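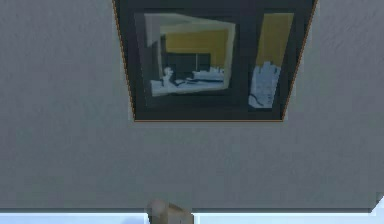
灰色の面に収まった暗い枠と、縁の銅色がかったオレンジのライン

会社情報|Idusについて

この記事は約9分で読めます

Idusは、VRヘッドセットの貸出、保守、修理を行っている会社です。お客様の多くは企業の研修部門、専門学校、展示施設で、個人のお客様からの修理もお受けしています。機器の製造はしていません。特定のメーカーの代理店でもないため、取り扱う機種はその時々の部品の手に入りやすさと、修理のしやすさを見て決めています。

代表のOdair Peixotoは、もともと業務用プロジェクターの保守をしていました。展示会の現場で、隣のブースのヘッドセットが午前中のうちに次々と使えなくなっていくのを見たのが、この仕事を始めるきっかけになりました。原因を聞くと、故障と呼べるものは少なく、コントローラーの電池切れ、レンズの曇り、床の境界設定のやり直し、ケーブルの接触不良といったことがほとんどだったそうです。プロジェクターの世界では、そういう手当てをする担当者が会場に必ずいました。ヘッドセットにはまだいなかったので、自分でやることにした、というのが創業の経緯です。

最初の事務所は、Rochaビルの二階の一室でした。以前は写真の現像所が入っていた部屋で、流し台が大きく、フェイスクッションを洗うには都合のよい場所でした。創業時に用意したヘッドセットは20台です。全部をつないで充電するとブレーカーが落ちたため、最初の冬は夜と朝に分けて充電していました。現在は同じビルの一階も借り、受付と検品を一階、修理と保管を二階で行っています。

スタッフは11名です。修理の担当、貸出の準備と検品の担当、社内ソフトの開発担当、受付と経理の担当がいます。繁忙期は担当の区別なく全員で検品をします。

貸出について

貸出は一日単位、月単位、年度単位の三通りです。一日単位は展示会や説明会での利用が中心で、月単位は研修、年度単位は学校でのご利用がほとんどです。料金には、ヘッドセット本体、コントローラー、予備の電池、フェイスクッションの替え、輸送ケースが含まれます。パソコンにつないで使う機種の場合は、動作を確認したパソコンを一緒にお貸しすることもできます。お手持ちのパソコンを使われるときは、事前に型番とグラフィックボードの種類をお知らせください。映像端子の種類が合わないという行き違いがいちばん多く、とくにノートパソコンでは、外見が同じ端子でも映像が出ないものがあります。

出荷前の検品では、左右のレンズの傷、瞳孔間距離の調整機構の動き、スピーカー、マイク、近接センサー、バンドのゆるみ、コントローラーの全ボタンを見ます。スティックが手を離しても中心に戻らないものは、出荷せずに二階へ回します。軽い症状なら設定で補正できますが、貸出先でまた出ることが多いので、補正だけで済ませることはしていません。

フェイスクッションは、布のものと樹脂のものがあります。多人数で使われる場合は樹脂をおすすめしています。拭き取りが早く、乾くのを待つ必要がありません。長時間の研修では汗がたまりやすいという声もあり、その場合は布のものを人数分お入れします。

レンズの清掃には乾いたマイクロファイバークロスだけを使ってください。アルコールの入ったウェットシートで拭くと表面のコーティングが傷みます。返却時にコーティングのはがれが見つかった場合は、レンズ交換の実費をいただいています。眼鏡をかけたまま使われる方がいらっしゃるときは、スペーサーをお入れしますので、ご予約のときにお申し付けください。

修理について

修理は、持ち込みと宅配の両方をお受けしています。宅配の場合は、受付フォームの番号を書いた紙を本体と一緒に箱に入れてください。箱の外側に書いていただいても、輸送中にこすれて読めなくなることがあります。

多いのは、ケーブルの断線、コントローラーのスティック交換、バンドの破損、バッテリーの劣化です。断線は根元で起きているものが大半で、ケーブルごと交換します。バッテリーがふくらんでいる場合は、絶対に宅配で送らず、まずお電話ください。電源を入れることも、充電することも避けていただくようお願いしています。

表示パネルの故障は、機種によって対応が分かれます。片側だけの交換ができる機種でも、新しいパネルと古いパネルでは明るさや色味に差が出ることがあり、調整で詰めきれないことがあります。見積もりの段階でそのことをお伝えし、両側を交換するか、片側だけにするかを選んでいただいています。修理をしないほうがよいと判断した場合も、その旨を書いてお返しします。見積もりは無料ですが、返送の送料はご負担ください。

メーカーの保証期間が残っている機器は、当社で開けると保証の対象外になることがあります。受付のときに購入時期をうかがい、保証が使えそうであれば先にメーカーへのお問い合わせをおすすめしています。

サポートが終了した機種もお預かりしています。古い機種では、部品取り用に買い取った個体から部品を移すことがあり、その場合は中古部品を使ったことを作業報告書に記載します。買い取りは随時行っていますが、レンズが直射日光で焼けているものは表示パネルも傷んでいるため、お値段がつきません。使わないときは窓際を避け、レンズを覆って保管してください。

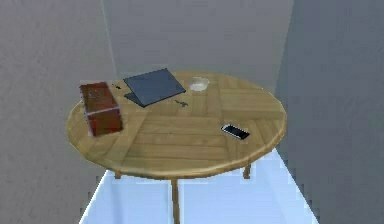
丸テーブルの寄木風の天板と赤褐色の木箱

管理ソフト「Atuneck」

Atuneckは、当社が社内用に作ったヘッドセットの台帳ソフトです。もとは表計算ソフトで管理していましたが、台数が増えるにつれて、どのコントローラーがどの本体と組になっているのかが分からなくなり、自前で作ることになりました。

機器ごとに、本体の番号、組になるコントローラーの番号、ファームウェアの版、最後に検品した日、過去の修理の内容を記録します。貸出先から戻ってきた機器のバーコードを読み取ると、前回の状態が画面に出るので、検品の担当者はそれと見比べながら作業します。左右のコントローラーが別の組と入れ替わっていた場合も、この時点で気づくことができます。

年度単位でお借りいただいているお客様には、Atuneckの閲覧画面を無料でお使いいただけます。ご自身のところにある機器の一覧と、次の点検の予定が確認できます。Windowsのブラウザーで動作を確認しており、インストールは不要です。スマートフォンでも開けますが、表の列が多いため横向きでご覧ください。

ファームウェアの更新は、貸出中の機器には自動でかからないように設定してお渡ししています。研修の当日の朝に更新が始まり、開始時刻に間に合わなかったことが過去にあったためです。更新が必要な版が出たときは、検品室の機器で試してから、お客様に日程をご相談します。更新後に動かなくなるアプリが見つかったときは、元の版に戻せるかどうかも含めてお知らせしています。

Atuneckの単体での販売については、お問い合わせをいただくことがありますが、今のところ予定していません。当社の棚番号や検品の手順に合わせて作ってあり、ほかの会社でそのまま使うのは難しいと思います。

講習会

機器を管理する立場の方を対象に、Undudettiという名前の講習会を開いています。名前は、最初に会場として借りた喫茶店からいただきました。喫茶店は閉店しましたが、名前はそのまま使わせてもらっています。

内容は、機器の立ち上げ、プレイエリアの設定、レンズとクッションの手入れ、よくある不具合の見分け方、電池の保管です。装着する方の体調への気配りについても時間をとっています。映像酔いには個人差が大きく、気分が悪いと言い出しにくい方もいらっしゃるため、最初の体験は短く区切り、座った姿勢で始めるようお伝えしています。

プレイエリアの設定では、部屋の条件についての質問をよく受けます。本体のカメラで位置を読み取る機種は、暗すぎる部屋、模様のない壁に囲まれた部屋、大きな鏡やガラスのある部屋が苦手です。鏡は布で覆うだけでも改善することがあります。壁に何枚かポスターを貼って位置の読み取りが安定した教室もありました。外部のセンサーを置く機種ではまた条件が変わるので、講習会では両方の設置を実際にやっていただきます。

次回は3月22日(水)に、Rochaビル一階の受付奥のスペースで行います。参加費は無料で、貸出をご利用でない方も参加できます。機器はこちらで用意しますが、お手持ちのものをお持ちいただいても構いません。その場での修理はできませんので、不具合のある機器は受付でお預かりします。

お取引の状況

年度単位の契約をいただいている学校と企業は69か所です。いちばん長いお付き合いは、溶接の実習前の練習にヘッドセットを使われている専門学校で、創業の翌年から続いています。最初の年はコントローラーを落とされることが多く、ストラップを太いものに替えました。今はどのお客様にもこのストラップを付けてお渡ししています。

貸出用の機器は147台を保有しています。そのうち一部は、故障時の交換用として常に二階の棚に残してあります。年度単位のお客様から午前中にご連絡をいただいた場合は、交換機をその日のうちに発送します。離島など、翌日に届かない地域のお客様には、あらかじめ予備機を多めにお渡ししています。

学校での利用が多いため、4月は貸出が集中します。一日単位の貸出はこの時期お断りすることがあります。展示会などで日程が決まっている場合は、早めにご相談ください。仮予約は無料で受け付けており、取り消しも出荷の前であれば費用はかかりません。

お取り扱いしていないこと

アプリや映像の制作は行っていません。制作会社をお探しの場合、以前に一緒に仕事をした会社をご紹介することはできますが、契約や費用には関わっておりません。ゲームソフトの貸出、利用者アカウントの代行取得もしていません。アカウントが必要な機種では、お客様の名義で作成していただき、返却の前に必ずログアウトをお願いします。返却後に残っていたデータは、検品のときにすべて初期化します。初期化の記録はAtuneckに残り、ご希望があれば書面でお出しします。

採用

修理担当を一名募集しています。ヘッドセットの修理経験は問いません。細かいコネクターの抜き差しとはんだ付けができる方で、作業の記録を文章で残すことが苦にならない方を希望しています。入社後は検品から始め、コントローラー、ケーブル、本体の順に担当していただきます。現在の修理担当には、時計の修理をしていた者と、携帯電話の販売店にいた者がいます。

勤務は平日の日中で、繁忙期は交代で土曜日に出ることがあります。書類は郵送でもメールでも構いません。面接はRochaビルで行い、Odair Peixotoと修理の担当者がお会いします。簡単な分解と組み立てを見せていただきますので、爪を短くしてお越しください。工具はこちらにあります。

来社される方へ

一階の受付は呼び出しボタンを押してお待ちください。検品中はすぐに出られないことがあります。二階は静電気対策のため、見学の方にも専用の履物に替えていただいています。見学をご希望の方は、事前にお電話で日時をご相談ください。機器を持ち込まれる方は、ビルの前に車を停められませんので、裏手の搬入口をお使いください。搬入口の扉は重いので、台車があるときは受付に声をかけていただければ開けにまいります。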